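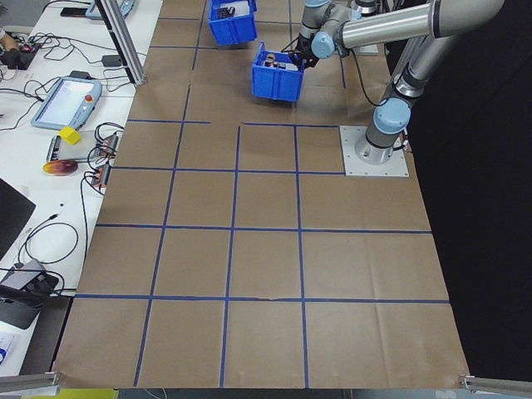 Kraft paper, blue tape, blue bins. September.

Morning

Got in at 7:40 and the heat was already on, so I opened the side door. Made coffee in the small pot. The big pot still leaks at the lid.

Finished laying out the work surface first. The paper is from the 36-inch roll that Balaskas delivered last month, the heavier kind. I like it better than the white. It shows where things have been dragged, and it doesn't glare under the ceiling lights. It came off the roll with a curl in it and I never got all of it flat. There are still creases in it, mostly toward the lower middle, and the bottom tape line has a bad spot there. I could have pulled that strip and put down a new one. I left it. Pulling tape off kraft paper takes a layer of paper with it, and then there's a fuzzy patch that nothing sticks to.

The tape is ordinary blue painter's tape. I had wanted the narrow green roll, but it's gone again. Blue is fine. I did the long lines first and then the short ones, with the yardstick held down under my forearm. The squares aren't perfect. The point of them is to be able to say "put it back where it was" and have that mean something. Before the tape, a bin was either by the post or not by the post, and we had two arguments about that in one week.

Spent the next 30 minutes on the bins. We own nine of the blue ones now, counting the one with the cracked corner that holds rags. They came from Elletti in two orders, and the second order is a hair darker if you put one of each by the window. I wiped them out with a damp cloth and dried them with the shop towels. Dust gets down in the groove that runs along the rim and a cloth won't reach it, so I ran a toothbrush along there. Found a staple and what I think was part of a raisin.

Then the foam. I've been putting white foam in the bottoms for the small parts. Metal on bare plastic slides to one end the moment you pick the bin up, and the round things are the worst for it. On foam they mostly stay where you set them. Dark parts also show up well on it. With the bare blue plastic I was missing the last one in the corner all the time and finding it a week later when I needed the bin for something else.

I cut the foam with the long bread knife from the kitchen and washed it after. A utility knife tears it. Measured the inside at the floor of the bin, where it's smaller than at the rim. I got that wrong on the first piece in August and it sat up in the middle like a mattress in a crib.

Sorting went slowly. The cylinders had been in a coffee can with everything else, so most of the time was spent fishing. I'm putting a few of them out at a time and leaving the rest in the can with a lid on until I decide how many each bin should hold. A couple will stand on end. The others roll over onto their sides as soon as they're let go, and I've stopped fighting that.
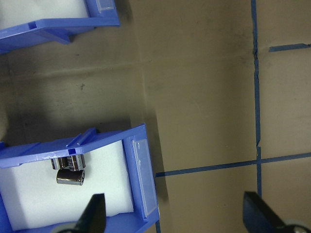

Lunch and after

Ate at the desk. Rice and the end of the chicken. Drank too much coffee and switched to water.

Called Elletti about the label holders. The clear ones clip on at the end of the bin and they are a bit frosted, so small print is hard to read through them. I asked if there is a clearer version. The woman on the phone said she would check and call back, and she hadn't by the time I left. In the meantime I'll print the labels larger. I tried a sample in the thick marker, and it reads fine from where I stand, but my handwriting leans so badly that the S looks like a 5. Printed is better.

The delivery from Skandetti came at 1:15. It was a box of 3000 washers. I ordered 300. The packing slip says 3000 and so does the invoice, and when I went back to my order it also says 3000, so that's mine. They'll keep. I put the box on the floor under the shelf and wrote the size on all four sides, plus the lid. I'll ask Jianguo Hou if he wants half.

Went back to the tape. I want to write down how it stands now so I don't have to work it out again next week.

Some of the strips stop short. I ran them a little past where they needed to go and tore them by hand, and the ends came out pointed or ragged. A couple of them don't quite meet the strip they were supposed to meet. For setting a bin down it makes no difference. If I do the other table I'll use scissors, and I'll cut every strip before I put the first one down.

The bins go at the side, next to the taped squares. They are too big for the squares anyway. I tried one over a line and you can't see the line at all once it's down, so there's no way to tell if it is straight. Next to the lines it's easy. Push it up until the edge is even with the tape and stop.

There are marks on the surface already. Smudges, scuffs, fine scratches, and one short brown streak that I took for a splinter and picked at with my fingernail. I don't know what it is. I'd like to have a clean sheet for a whole week once, but changing the paper means doing all the tape again.
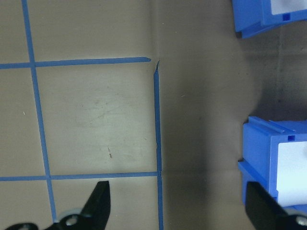 Jianguo Hou thinks the squares should have numbers, written small in a corner in pencil, so that a note can say which one a bin was moved from. He also thinks the foam is a waste in the bins that only ever hold big parts, and that a folded towel would do the same job and could be washed.

I agree about the numbers. I'm less sure about the towels. They bunch up, and then the small parts get down in the folds. For the big parts I suppose he's right, and it would save me cutting four more pieces. I'll try a towel in one bin and see what I think at the end of the month.

He does want half the washers.

Evening

Stayed until after six to get the rest of the wiping done. The white table got moved off my list again. It has too much on it, and every time I clear one end the other end fills up. I put the loose pens in the cup and quit there.

For the numbers I need a softer pencil than the one in the drawer. A hard one barely shows on the tan, and if I press, it dents the surface. There is a 2B at home in the kitchen drawer with the takeout menus. I'll bring it. The numbers should go near the lines and well out of the middle of the squares, where things get set down and rubbed.
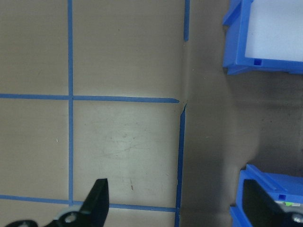

I also want to keep the order the same every time, left to right and then the next row, starting from the end nearest the door. I wrote that on an index card and taped it inside the cupboard, next to the one about the breaker.

Things still to do. Call Elletti again if they don't call me. Print the labels. Get narrow tape, two rolls this time. Ask the front office at Aremia if the side door can stay open in the mornings, as I've been doing it without asking. Cut foam for the two bins that definitely need it and leave the others until the towel has had its turn.

Hongjun Lü left a bag of plums by the sink with a note to take some. I took four. Locked up at 6:35 and ate one on the way to the car.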